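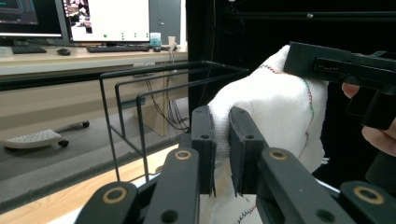 **Tyyne Keskinen**, comment on the post below: Same behavior with mine, all cotton, loose gauge. It lost length on the first wash and has been getting wider ever since. Please say which spin speed you used, it matters more than the temperature.

## White cotton knit gets shorter and wider with every wash

Posted by **Norbert Ďurica**

I have a set of undyed cotton knits, plain jersey stitch, no elastane according to the label. After each wash the length goes down and the width goes up. The wash is cool, the detergent is ordinary liquid, and the spin was at 700 rpm (edited to add, see comment above). I hang them over a line by the middle to dry.

What I would like to know:

- Is this shrinkage in the fiber, or is the fabric only changing shape?
- Can the length be recovered?
- Does flat drying fix it, or does it only slow it down?

I tried a steam iron on one. It came out flat and even wider, so I stopped there. The label is from Frade and gives only the wash symbol and a crossed-out tumble dryer.

---

**Ragnheiður Overgaard**

Mostly shape. Cotton fiber itself changes very little in length when it gets wet. What you see is called relaxation shrinkage. Jersey is knitted under tension and then rolled under tension, so the loops leave the factory stretched lengthwise. Water and movement let them go back to a rounder form. A rounder loop is shorter and wider, and the whole piece follows.

Most of it normally happens in the early washes. If yours keeps changing, look at the drying. Wet cotton is heavy, and a piece hung by the middle pulls on the loops along the fold while the rest dries with very little tension. You end up with a long section and a short section in the same garment.

Procedure I use:

1. Spin low. 700 is acceptable for cotton jersey, but use the slower setting if the machine has one.
2. Take the piece out right away and support the full weight with both hands.
3. Lay it on a flat surface and pull gently lengthwise, working from the center out.
4. Measure against a note you made before washing. Correct the width last.
5. Leave it until it is dry all the way through. Turn it once.

You can recover part of the length this way. The rest is gone for practical purposes, as the loops will return to the relaxed form at the next wash.

On the iron: press straight down and lift. Sliding it sideways on damp jersey widens it.

---

**Heikki Niskanen**

just buy one size longer. or tumble dry everything before you hem it

---

**Yaryna Stelmakh**

Ragnheiður's answer is correct. I would add something on airflow, from an old household leaflet I keep: 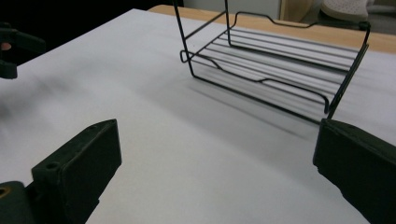

*Tekelness Home Notes, vol. 2, p. 1457*

> Knitted goods dried on a solid surface lose water from the upper face only. Raise them on an open support, and cover the support with a thin cloth if the bars are widely spaced, or the goods will take the marks of the bars.

The bar marks are real and they set if the fabric dries fully in that position. Turning it halfway through is usually enough to prevent them. Also check a metal support for bare spots before putting anything white on it. Rust stains in cotton need an acid remover, and chlorine bleach makes them worse.

One disagreement: I would not stretch the piece back to its original length every time. Pull it to halfway, accept the new size, and wash the rest of the set in the same way so they at least match.

**Norbert Ďurica**: Thanks. Flat drying, slower spin, and I will measure before and after. The ironed one is now a dust cloth.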